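Help > Doors and Panels > Oak veneer FAQ

Home Shop Samples Delivery Contact

Oak veneer: common questions

What is veneer?
A thin slice of real wood glued to a stable board. Ours is bonded and finished at the Cernincombe workshop.

Is it weaker than solid oak?
The surface is thinner, so it can't be sanded over and over. The board underneath moves much less than solid wood when the heating goes on in the fall.

How do I clean it?
Use a soft cloth, slightly damp, and wipe with the grain. Dry it straight away. No bleach, scouring pads or spray polish with silicone.

Can I cut a panel to size?
Yes. Score the line with a sharp knife first and use a fine-tooth blade. Cut edges need edging tape, sold in 30-foot rolls. We can't take back a panel once it has been cut.

How long should panels sit before fitting?
Leave them flat in the room for 3 days with the wrapping open. Keep them away from radiators – the same goes for storage.

Will my panels match each other?
Close, but never exactly. If you need a run of panels from one log, tell Inês Carvalho in the order office before you pay. Matched sets take longer, and we can't add to a set later.

Will the color change?
Pale finishes warm up a little with daylight. Move rugs and pictures now and then during the first few months.

Why does the grain form arches on some panels?
It comes from how the log is sliced. A cut straight across the growth rings gives arches, and a cut at right angles to them gives straight lines. You can ask for either – write it in the notes box at checkout.

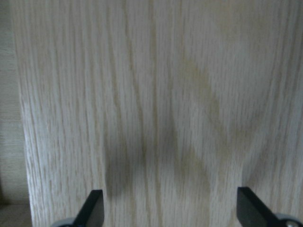 Pale oak veneer with vertical, arching grain.

Do you send samples?
Yes, up to 3 per address. They are cut from offcuts, so a small piece may not show the full pattern.

Related questions
Fixing a chipped edge
Which hinges fit a veneered door?
Delivery to Skimville
Returns and damaged items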